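A new place for the dishes

31 Oct 2025

In our old apartment we had no dish rack, only a towel next to the sink. The towel was always wet and every evening we had to search for a clean one. When we moved to Lund in October I promised myself to do it better.

First I bought a small plastic rack from Ivon for 148 kronor. It was light and cheap, but the big plates fell over and the water stayed under it. After 10 days I gave it to my neighbor, who has only small plates. Then I saved a little and paid 682 kronor for a steel one with 2 levels. My mother says it is too much money for a thing that holds cups. Maybe she is right, but I use it every day.
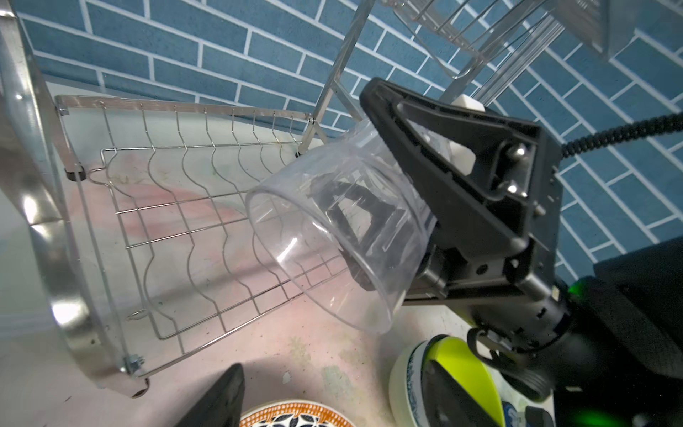 Plastic cups are the most difficult for me to dry. Glass I can wipe with a cloth, but on plastic the cloth leaves small hairs and with time also scratches. So I turn the clear cups with the mouth down on the bottom grid, and I let the air do the work. The wavy wires are for the plates, and I try to keep the cups out of them.

The counter under the rack has some old stains, pinkish and greenish. I tried baking soda and it helped only a little. If you know something better for stains, please write it in the comments.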